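Notebook, Narnbridge shared workshop
Arm bench and household mock-up room
January 1, 2018

Working through the house rules for mobile pick-and-place in furnished rooms. The old sheet was written for the fenced cell and half of it makes no sense once there is a chair and a stool in the workspace.

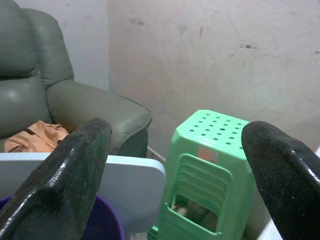
Main change is the approach speed. The old sheet allowed one figure for everything, which suits a fixture bolted to a table but is no good near light furniture that slides when bumped. From now on anything within 200 mm of an object we mean to touch, or of anything soft, is done at the slow setting. I had this at 100 mm in the November draft. Katia Fontana read it and wrote "too short, you can't react in that" in the margin. She is right. Changed.

Order of work before the arm is enabled, as it will go on the wall:

Walk the floor. Loose cords against the wall are noted and either taped down or kept outside the base path. A thin white cable on a pale floor edge is easy to miss from standing height, so crouch.

Look at the seats. Cloth, straps and bags left on an armchair count as obstacles even if the task has nothing to do with the chair. Straps are worse than cloth. If a finger gets through a loop the force limit will not trip until the loop is tight.

Check the fingers. Wipe them, look for nicks at the tips, open and close fully with nothing between them. Leave them open for the approach.

Say "enabling" out loud and wait for a reply from whoever else is in the room. If you're alone you don't enable. This was in the old sheet and has been ignored, me included.

On handles and cutouts. A stool with a slot in the side is tempting because it is the obvious place to put a finger. The rule is no finger goes through a closed opening unless the release has been tried by hand first, with the power off. Same goes for small round holes in a seat, which look harmless but can catch a probe or a cable tie end. For plastic stools the preferred grip is on an outer edge. If the gripper can't open wide enough for that, the task gets changed, and we leave the slot alone.

On shiny surfaces. Leather with a sheen and glossy finger covers both throw highlights into the wrist view and those move when the arm moves. Horgan's depth filter drops points in those patches. Don't treat a gap in the depth map as free space. I've put this in capitals on the sheet because it's the one most likely to be argued with.

Marking of objects. We've been sticking small coloured labels on test items with no record of what the colours mean. Proposal: no label goes on without a line in the Praltik log, and any label already on an object stays there until someone has looked it up. Peeling them off "to tidy up" lost us a whole set of repeat trials.

Walls. Scuffs are not to be painted over between sessions without a note. The localiser in the Greltent base uses whatever marks it can get on a plain wall, and a fresh coat means a new map.

Buckets and basins. Move them out of the base path or put them on the map. Either is fine. Leaving one half under something else is not, as the low sensor sees the rim and the wrist view sees whatever is on top, and the two don't agree on where it ends.

Stops. Two people in the room means 2 stop buttons, one each, held or clipped on, not left on the armrest. Test both at the start and write it down. The stop test takes about 8 seconds, so being in a hurry is no excuse.

Still open:
Does a person sitting in the chair make it a different class of task? I think yes and that we need a separate sheet. Katia thinks one sheet with a stricter column. Will draft both.
Need a proper figure for grip force on thin moulded plastic. The current limit was copied from the metal parts sheet.
Ask Horgan if the filter can colour the dropped points in place of hiding them.

Sheet goes up as a trial version. Pencil comments on the paper copy please, I'll type them in.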